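Best way to store 500 seed packets so I can find anything?

Posted in Home & Garden > Vegetable growing
Asked by mossyboots, September

Ok so I moved to Bostness in spring and every seed packet I own came with me in grocery bags. Somewhere near 29 different tomatoes alone. Beans in one bag, flowers in another, then a third bag that's just... everything. Last month I bought a second pack of the same kale because I couldn't find the first.

Want ONE system. Don't want to spend more than an evening on it. House is old, the back room gets damp, kitchen gets hot. No basement. Do I sort by plant or by month to sow? And how long do these keep anyway — some are years old and the dates have rubbed off.

Tried a shoebox, it lasted a week. Tried a binder with plastic pockets and the packets slid out the bottom. Thanks in advance, typing this on a break

—

ladderback_hen
Top answer, 5 votes

Sort by month you sow. Not by plant. I did alphabetical for years and it was useless, because in March I don't think "what starts with C", I think what can go in now.

What I do:

Twelve cardboard dividers, one per month. Packet goes behind the first month you could sow it. When the month ends, anything you want to sow again moves forward to the next good month. So lettuce keeps traveling through the box all summer and the parsnips just sit there.

Anything already open gets folded over twice and a paper clip. Not tape, tape goes gummy and then you rip the packet and there's carrot seed in the rug till Christmas.

Damp is what kills them, more than age. Skip the back room. Hall closet, bedroom closet, under the bed, anywhere dull and cool. Put a few of those little silica packs in, the ones from shoe boxes. Dry rice in a sock works ok too but change it.

How long they keep, from my own drawer:

Onion, leek, parsnip — buy new every year
Sweet corn, peppers — two years, maybe three
Beans, peas, carrots — three ish
Tomato, squash, cabbage family — five easy, I've had older come up fine

No date? Ten seeds on a wet paper towel, in a bag, somewhere warm. Check after a week or so. If half sprout just sow thicker. If two sprout throw the packet out.

And write the year on every new packet the day it arrives. In pencil, marker bleeds thru.

—

kikero_plot_b
2 votes

Disagree on months, sorry. I garden out at Kikero and our springs are all over the place, the month on the packet means nothing here. I sort by where it goes. Started inside, straight in the ground, flowers, "winter stuff". Four groups and done, took me forty minutes with the radio on.

Agree about the damp tho. Lost a whole tin of onion sets that way, my own fault.

For the box, get one bigger than you think you need and flat on the bottom so packets stand up. Gray plastic is fine, see through ones let the light in. Then small boxes inside the big one. I wrote up my bean and pea storage over on the Hiltutine growers page, the gist:

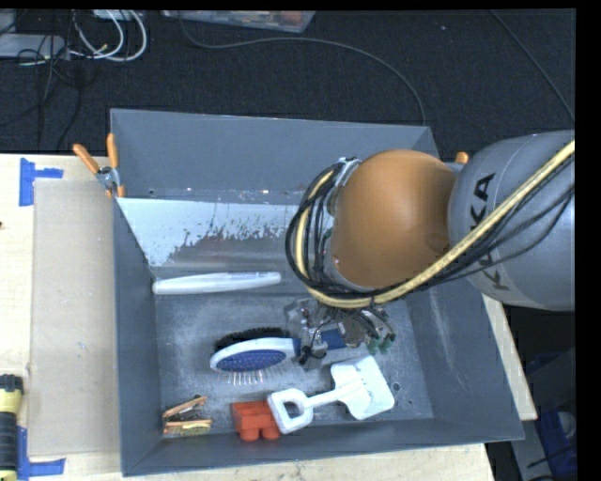

600 words · 3 min read

Beans and peas take up more room than all the rest so give them their own box. Dry them in the pod till they rattle. Shell, spread on a tray for two more weeks, then bite one. If your tooth leaves a dent it's not dry, back on the tray. Paper envelopes first, jars only when you're sure, because a jar with damp beans in it goes moldy quick. Few days in the freezer once they're properly dry takes care of weevils. Let the jar come back to room temperature before you open it.

Rest of it is mostly me complaining about mice.

—

tworows
0 votes

photo album from the thrift store. the kind with slots. works for me, I only have like 40 packets though

—

mossyboots

Thank you both!! Going with months, in the hall closet. Did the towel test on the mystery tomatoes, will post when I know. The big Ríos runner beans are getting there own box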